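2019-03-08

# Floltiletti Fame Desk, annual plan

**Format:** daily email, web archive, printed year-end issue
**Publisher:** Tradau
**Price:** $60 a year
**Issues:** 255 a year, plus the printed one in September

I sell subscriptions to seven celebrity newsletters through this store and I read all of them, so take the notes below as coming from a tired customer who also happens to run the checkout. The publisher's blurb says the Fame Desk brings you "the stories behind the stories." I have yet to meet a newsletter that didn't say so. Most of the time the story behind the story is a publicist with a movie opening on the weekend.

Still, people ask me for it more than for any other title I carry, and I've kept it in stock.

## What you get

A short email each weekday morning, minus a handful of holidays. It covers weddings, splits, feuds, red carpets, reality show casting and who has been dropped from what. Each item is a paragraph or two. There's a link at the bottom of every item to where it came from, and I'd tell you to click it. A fair number of those links go to another gossip site, which links to a third, which got it from a fan account with a cartoon dog for a profile picture.

The web archive goes back to the first issue. You can search it by show or by star, though the search is picky about spelling and gives up if you leave out a hyphen.

The printed issue is 152 pages. I had low hopes for it and they were mostly met. The long piece on how award show seating gets decided was worth the postage. The rest is reprints with bigger photos.

## How often is it right?

Last year I kept a note of every item that started with "sources say" for one stretch of the spring, mainly breakups. Engagements did well. Breakups did badly, and pregnancies were so bad that I stopped writing them down. When a couple that was supposed to be finished turned up at a premiere holding hands, the Fame Desk ran it as a "surprise reunion." No correction was printed. If you buy this, buy it knowing that a reunion may only mean the first story was wrong.

To be fair to them, the casting news is solid. They had the new host of a big dance contest before the trade papers did, and the item said plainly where it came from. I wish they wrote the rest that way.

## The reliability score

Since the Joltinel redesign, every item carries a little badge from one to five. Tradau calls this a reliability score and says it comes from "a mix of signals." I wrote to ask what the signals were and got a very friendly reply that didn't name any. I've seen a four on a story that was denied by lunchtime. I'd ignore the badges, and you can turn them off under Display.

## Compared with the Simiyu Weekly

Simiyu costs more and comes once a week, so everything in it is old by the time you read it. It's also the one I'd give my sister. The writers wait a few days, a lot of rumors die in that time, and you never have to hear about them. If you want to be first in the group chat, get the Fame Desk. If you only want to know who is still married, Simiyu will do.

## Plans

| Plan | What's in it | Notes |
|---|---|---|
| Annual | Email, archive, printed issue | Best value if you want the print |
| Monthly | Email only | Archive locked |
| Gift | Same as annual | Doesn't renew |
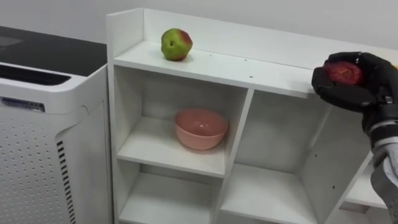
The monthly plan looks cheap and is the one I sell the least of, for good reason. You lose the archive, and the archive is the part that lets you check what they said about the same couple last summer. The 3 free issues you get as a trial are picked by the publisher, too, so you'll be seeing them on a good day.

## Before you order

- The annual plan renews by itself. The reminder email comes a week ahead and tends to land in spam.
- Gift plans start on the day of purchase. You can't set a later date, whatever the old checkout page used to say.
- The printed issue ships within the US only.
- Refunds are given in the first two weeks, if no printed issue has been mailed.
- Ads appear in the email even though you've paid. Tradau calls them "partner picks" — they're ads, mostly for face cream.

Orders placed before noon Eastern get the next morning's issue.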